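Petition on the Titby–Ostell merger rejected by the clerk, what now?

northbank_reader
May 21, 2021

Good evening to all. Many of you signed the petition asking for a public vote before the town council joins Titby with Ostell. We handed in 2,458 signatures. The law of our county asks for 2,000. Yesterday the clerk published her answer: she accepts 1,837, so the petition fails and the council can decide alone.

I was reading the list of reasons until late. The largest group is people whose address is written in a different way than in the voter roll. For example, they wrote "Delacroix" and the roll has "Delacroix Street". I do not say that the clerk acts in bad faith. But these persons live there, they vote there, and everyone can see which house is meant. There are ten days for an objection and I would like to know who has experience with it.
14 likes

ferryline
Sorry, but the instructions were printed on the back of every sheet. "Address exactly as registered." The clerk does not get to choose which rules she likes. If she had waved through a petition you were against, you would be the first to complain.
9 likes

quarterpast
@ferryline That instruction was in tiny gray letters, and the form came from the clerk's own office. My mother is on the rejected list. She has voted in this town since before the bridge.
11 likes

ferryline
Then your mother should file a statement saying so. That is what the ten days are for. I'm for the merger, I will say that openly, and I would still prefer to win it by a vote. But a valid one.
6 likes

northbank_reader
Thank you both. I called the clerk's office this morning and was treated politely. There are two ways. Each rejected signer can bring a short statement with a copy of an identity document, or the petition committee can ask for a full review of the sheets in the presence of both sides. The review costs a deposit of $1,000, which comes back if the petition passes. The statement is free, but then it must be done person by person, and many of these people work until six when the office is closed.

I prefer the review. In Zarnau, where I lived before, such a review was done for the school district question and it was finished in one afternoon. All the sheets were on one table, each side had two observers, and every doubtful line was read aloud.

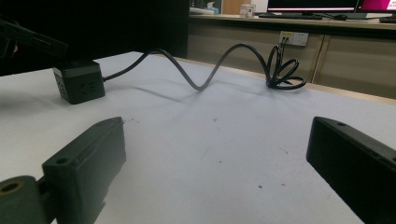

The review must be organized well, otherwise it will only produce a new quarrel. I would ask for the large room and not the office behind the counter, where three people cannot stand together. I would ask also that each sheet is put down alone and that no other papers lie near it. A white table like the one in my photo, with such a wide bare space in the middle, would be very good for this work, and the observers of the two sides could sit left and right of it. Finally, the decision on each line should be written down at once with the reason.

oldmarket77
Who pays the thousand if the review goes against you? I signed, but I did not sign up for that.
3 likes

northbank_reader
Nobody who signed must pay anything. The committee would collect it from those who want to give, and I will put in the first part myself. If it is lost, it is lost.

ferryline
You are spending that money on street names when the council meeting is the real place to fight. There is a public hearing before any merger. Bring the people to it. A full room is worth more than a few hundred lines on paper.
5 likes

quarterpast
A hearing is three minutes at a microphone while they look at their phones. I was there for the bus depot. Full room, same result.
12 likes

ridge_and_rail
Maybe a small correction. The hearing is required only if Ostell votes first. If both councils vote on the same evening, they can do it under the joint procedure, and then it is only written comments. This is in the county charter, in the section about boundaries. I would check which one they plan.
8 likes

ferryline
I did not know that. If it is the joint procedure then I agree it looks bad, merger or no merger.
7 likes

northbank_reader
This is important, thank you. I will ask on Monday and write the answer in this thread. Until then, please look at the rejected list at the town hall entrance. If you find your name, do not wait for the committee. Bring the statement, even if you think that the review will come.

oldmarket77
Found mine. Apparently my signature "does not resemble" the one they have, which I made when I was eighteen. Going in with my license.
10 likes

23 replies | 41 shares
Titby Town Forum | Contact the moderators | Copyright 2021 | Back to top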